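Skomatent presenta Kasten, su nueva línea de cestas y mesas para ordenar objetos pequeños

Lunes, 11 de junio. Skomatent, empresa dedicada al equipamiento para el hogar y el trabajo, anuncia la incorporación a su catálogo de la línea Kasten, compuesta por cestas de sobremesa y mesas de clasificación destinadas a viviendas, talleres y centros educativos.

La colección comprende 11 modelos de cesta, todos ellos de formato reducido y pensados para permanecer sobre la mesa durante la tarea. Las piezas se ofrecen en tonos suaves, entre ellos el verde pálido, con esquinas redondeadas, borde liso e interior ranurado. El usuario puede reunir en ellas piezas sueltas, material de costura o artículos de escritorio y trasladarlas después al armario.
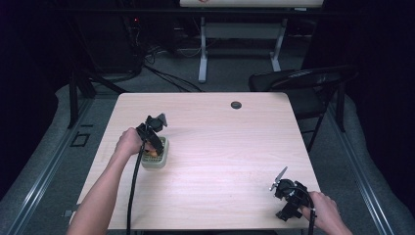 Las mesas Pellen completan la propuesta. Disponen de tablero claro con veta de madera, esquinas redondeadas y un pasacables oscuro integrado en la superficie. Su diseño deja libre la zona central, donde se seleccionan los objetos antes de guardarlos. La altura puede elegirse en el momento del pedido entre ocho medidas.

Durante la fase de desarrollo, Skomatent recogió las opiniones de 578 hogares y talleres. Las respuestas recibidas llevaron a reducir el tamaño de la cesta menor y a suavizar el acabado de los bordes. La empresa agradece la colaboración de todos los participantes.

La primera producción consta de 2,000 cestas, que se distribuirán a través de los establecimientos Bastell. Las mesas se servirán por encargo a partir de julio. Los centros educativos podrán solicitar conjuntos formados por una mesa y varias cestas, con condiciones específicas para pedidos colectivos.

El catálogo completo, con medidas, colores disponibles e indicaciones de limpieza, puede consultarse en los puntos de venta Bastell. Las solicitudes de muestras deberán dirigirse al departamento comercial de Skomatent.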